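4.2 Shared surfaces and the habit of lingering

We turn now to the part of the study that gave us the most pleasure to carry out, and that has also proved the hardest to write up neatly. Across the two towns, Wosia and Lindaditz, we received 791 completed household and workplace diaries, and in 284 of them the respondent wrote, without any prompting from us, about a particular table. We had asked only where people ate their midday meal and who was nearby at the time. The tables came into it on their own, and once we had noticed them we found it very hard to stop noticing them.

Much of the earlier writing on communal eating treats furniture as background, and we understand why. A table is a quiet sort of thing, and people seldom mention one unless it wobbles. Yet our respondents wrote with real fondness about corners, edges and favourite places to sit, and several remembered in great detail the day when two smaller tables were first pushed up against each other. We came to call these arrangements "joined tables", and they turned up in lunchrooms, church halls, workshops and the back rooms of libraries in both towns.

The joins themselves seem to matter more than we had expected. In Lindaditz, diary keepers often used the seam as a kind of neighbourly boundary – papers and bags on one side, lunch on the other – and newcomers picked up the rule by watching. In Wosia the seam was mostly ignored, although one respondent did tell us at some length about the crumbs that gathered in it.

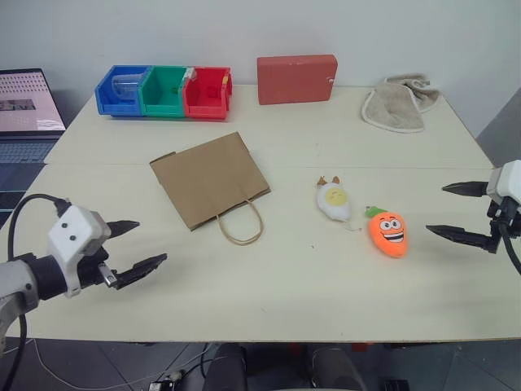 Figure 4. A joined table, with the seam running across the surface between the near and far sections.

We should say a little about colour and finish, as readers of our first report at Garba asked us about it very kindly and more than once. Respondents who described their table as pale or light were more inclined to call the room "calm" or "clean", while those with dark tables favoured words such as "cosy" and "homey". We would not want to lean on this too heavily. Rooms with pale tables also tended to have bigger windows, and our diary had no place for recording daylight, an omission we have grumbled about among ourselves ever since.

Length of stay was a sturdier finding. The diaries held 1012 separate midday meals eaten in company, and people sitting at joined tables were more likely to write that they had stayed on after finishing their food. The pattern held in both towns and was strongest in March, when the weather gave nobody much reason to hurry outside. It was weakest at the Trara site, where the lunch break was fixed by a bell and lingering of any kind took some nerve.

Whether the larger surface invites people to stay, or whether sociable groups are simply the ones who bother to push tables together, is a question the diaries cannot settle. Our own feeling, after many evenings of reading, is that a bit of both is going on. We come back to the matter in Section 5, where the follow-up interviews let us ask who did the pushing, and whether anyone had ever tried to pull the tables apart again.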